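Terrazzo look for the basement floor, epoxy flake or real tile?

grullico_girl
So I'm finally doing the basement and I've got it down to two choices for that speckled light gray look: the fine flake epoxy from Wornell or actual terrazzo-style tile. The room is 17 feet on the long side. I've had carpet samples, vinyl samples, you name it, and I keep coming back to tiny dark flecks on gray. 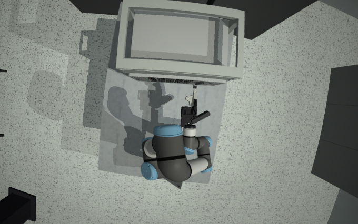 Du Plessis
Epoxy, all day long. I did my garage and then liked it so much I did the laundry room too. One kit was $215 and I had some left over. Just grind the slab first! The acid etch they put in the box is a waste of a Saturday afternoon.

mudroom_mike
Gonna disagree with that. I etched mine 5 years ago and it hasn't lifted anywhere except one spot by the water heater. Grinding makes a horrible mess and you have to rent the thing.

Du Plessis
The spot by the water heater is kind of my point, Mike.

mudroom_mike
The water heater leaked! Nothing sticks to a floor that's been sitting in a puddle.

alach72
Tile person checking in. Before anybody buys anything, tape a square of plastic to the slab and leave it a couple of days. If it's damp underneath, epoxy is going to give you grief. We had to pull up half of ours in February and I never want to smell that stuff again. The tile we put down after (Alach, the small fleck one in the pale gray) has been great, but it is cold on bare feet and my back hurt for a week.

grullico_girl
Ok the plastic test is going on tonight. How bad is the grout, alach72? That's the thing keeping me from tile. I hated the grout in our old kitchen.

alach72
Not bad if you match the color to the background and go thin. From the stairs you barely see it. Up close, sure, there are lines.

sockdrawer
Does the fine flake really hide dirt or is that just what the store says? We have two dogs.

Du Plessis
Hides dirt like a dream. Also hides screws, earring backs and one Lego that I found with my heel.

grullico_girl
Plastic's been down two days and the slab looks dry, no drops and no dark patch. Leaning epoxy. The rental place wants $70 for the grinder, so I guess I'm on your side of that one, Du Plessis. Sorry Mike! Anybody know if I should do one clear coat or two?

mudroom_mike
Two. And wear the knee pads.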